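Okay a few people asked how the sourdough rye thing is going so I'm doing a thread. Get a cuppa, it's long.

1/ Background for the newcomers: my neighbour Aino Lahtinen gave me a jar of her rye starter in November. It had been her mum's before that. I was told to feed it, keep the lid loose and not to name it. I named it Koivisto within the hour.

2/ I'd baked white sourdough for years so I figured I knew what I was doing. I did not! Rye doesn't stretch, you can't shape it, and kneading it is like trying to plaster a wall with your bare hands. My first loaf had a gap under the crust you could've posted a letter through.

3/ Aino's recipe is written on the back of a power bill and goes: starter, rye flour, water, salt, "until right". That's the lot. No weights. I asked what right looked like and she said "like mud, but good mud".

4/ So I started keeping notes like a proper nerd. The loaf I'm happiest with comes out at 1,419 grams after it's cooled, and yes I weigh every one, and yes my partner has opinions about the spreadsheet. (Kidus, if you're reading this, the colour coding stays.)

5/ Things I changed that helped: hotter water than I thought was sensible. Wholegrain rye from the co-op instead of the pale stuff. A longer bake at a lower temp, with a tray of water on the bottom shelf for the first bit. And leaving the bloody thing alone overnight before cutting it — this one hurts.

6/ If you cut it warm the crumb smears all over the knife and you'll think it's raw. It might be raw. But mostly it just needs to sit there wrapped in a tea towel while you eat toast made from supermarket bread and feel sorry for yourself.

7/ Caraway or no caraway? I put up a poll and got nearly 2,000 votes, which is more people than have ever cared about anything I've said. Caraway won by a whisker. Reshma Joubert messaged me privately to say she was disgusted with all of you.

8/ For the record I do half and half. Two loaves per bake, one with, one without, and the plain one always goes first, so make of that what you will.

9/ Someone asked about tins. I use a cheap long one from the op shop, no brand on it, greased with butter and dusted with flour. I've tried the fancy cast iron one and the corners caught. Might be my oven, it runs hot at the back on the left and always has.

10/ Winter feeding is slower. My kitchen gets down to the sort of cold where the olive oil goes cloudy, so Koivisto lives on top of the fridge next to the good biscuits. In summer I move the jar to the laundry and feed it twice as often, or it goes all sharp and smells like nail polish.

11/ Servo horn's on, both red lights are glowing, cables are a bird's nest as usual.

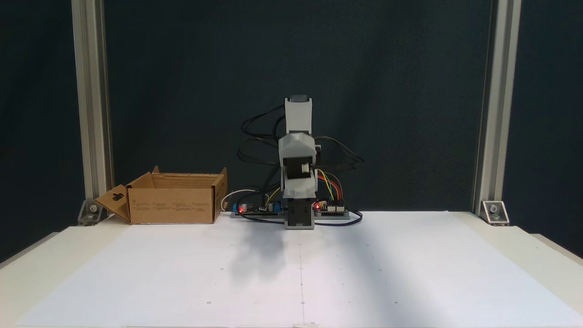 12/ Toppings, ranked by me and me alone: cold butter and flaky salt. Then pickled herring if you can get it. Then cream cheese and cucumber. Then Vegemite, which Aino watched me eat without saying a word, and I've never felt so judged on my own back step.

13/ It keeps for ages too. Day three is better than day one, and by the end of the week I slice what's left really thin and dry it in a low oven. Great with soup. Also great eaten straight off the tray at ten at night.

14/ I've got spare starter drying on baking paper if any locals want some, just message me. You'll need your own jar. You're allowed to name it, I won't tell her.

Contact | © Flutosik | Back to top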